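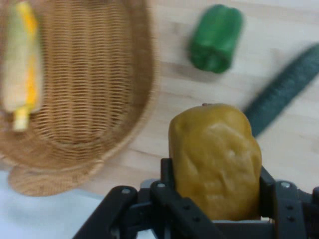

4. First Use and Basic Bread Program

This section covers the first heating cycle, loading the pan, running Program 1 (Basic), and removing the loaf. Read Section 2 (Safety) before connecting the Wolov bread maker to power. Sweet doughs and gluten-free mixes are covered in Section 6.

4.1 Placement

1. Set the unit on a level, heat-resistant surface.
2. Leave at least 4 inches of clearance on all sides. Do not place the unit under a low cabinet. Steam leaves through the lid vent and will damage painted or veneered surfaces over time.
3. Route the power cord behind the unit so that it does not hang over the edge of the counter.
4. Plug the cord directly into a grounded wall outlet. Do not use an extension cord.

CAUTION: The kneading cycle produces vibration. Check the position of the unit after the first two loaves. If it has moved, clean the rubber feet with a damp cloth and let them dry.

4.2 First Heating Cycle

A thin film of protective oil remains on the heating element after manufacture. It must be burned off before food is prepared.

1. Remove all packing material from the baking chamber, including the cardboard ring under the pan.
2. Wash the pan and kneading paddle in warm water with mild dish soap. Rinse and dry.
3. Put the empty pan back in the chamber without the paddle. Turn it clockwise until it locks.
4. Close the lid. Press MENU until the display shows 12 (Bake Only).
5. Use the TIME keys to set 10 minutes. Press START.
6. When the cycle ends, press and hold STOP for two seconds. Unplug the unit and let it cool for 40 minutes with the lid open.

Note: A slight odor and a small amount of smoke are normal during this cycle. Open a window. If smoke appears during any later cycle, unplug the unit and refer to Section 9.

4.3 Measuring Ingredients

Measure flour by weight where possible. A cup of flour scooped from the bag can weigh much more than a cup that has been spooned and leveled, and the difference is enough to stall the paddle.

Quantities for one medium loaf, Program 1:

Water, 80°F: 300 g
Vegetable oil: 20 g
Salt: 9 g
Sugar: 15 g
Bread flour: 500 g
Instant yeast: 5 g

Do not exceed 600 g of flour in any program. Overfilled dough can rise over the pan rim and fall onto the element.

Altitude: Above 3,000 feet, reduce the yeast by one quarter. For every further 1,000 feet, add 5 g of water.

4.4 Loading the Pan

1. Take the pan out of the chamber. Never pour ingredients into the pan while it is in the unit.
2. Push the paddle onto the shaft with the flat side of the hole lined up with the flat side of the shaft. It should sit flush with the bottom of the pan.
3. Add the water and oil.
4. Add the salt and sugar.
5. Add the flour so that it covers the liquid completely.
6. Make a shallow well in the flour and put the yeast in it. When using the delay timer, the yeast must stay clear of the liquid.
7. Wipe the outside of the pan, return it to the chamber and lock it.

4.5 Running Program 1

1. Close the lid. Press MENU until the display shows 1.
2. Press CRUST to select Light, Medium, or Dark. Medium is the default.
3. Press SIZE to select the loaf size.
4. Press START. The colon on the display flashes while the program runs.

The paddle turns slowly for the first four minutes, then at full speed. You may open the lid during this period to check the dough. It should form a smooth ball that clears the sides of the pan. If it is crumbly, add water one teaspoon at a time. If it spreads and sticks, add flour one tablespoon at a time.

Do not open the lid during the last rise or during baking. The center of the loaf may collapse.

Note: If power is lost for less than 9 minutes, the program resumes where it stopped. After a longer outage, discard the dough and start over.

4.6 Removing the Loaf

WARNING: The pan, lid, and chamber walls are hot. Use dry oven mitts. A wet mitt conducts heat and can cause burns.

1. When the signal sounds, press and hold STOP for two seconds and unplug the unit.
2. Open the lid and turn the pan counterclockwise. Lift it straight up by the handle.
3. Let the pan stand for five minutes on a heat-resistant surface.
4. Turn the pan upside down over a wire rack and shake it gently. Do not pry with a knife or any other metal tool.
5. Check whether the paddle has stayed in the loaf. If so, let the loaf cool and pull the paddle out with the hook supplied.
6. Cool the loaf for at least one hour before slicing.

If the loaf is not taken out, the unit changes to Keep Warm for 60 minutes. The crust will soften during this time.

4.7 Cleaning After Use

1. Half fill the pan with warm water and leave it for 15 minutes. If the paddle is stuck, twist it gently while the water is still in the pan.
2. Wipe the inside of the pan with a soft sponge. Do not put the pan in a dishwasher. The shaft seal is not rated for dishwasher temperatures.
3. Brush crumbs from the cold chamber. Do not pour water into it.
4. Wipe the lid and vent with a damp cloth.

Replacement paddles and shaft seals are sold under part group 43. See Section 10 for ordering.

Section revised 22/12/2018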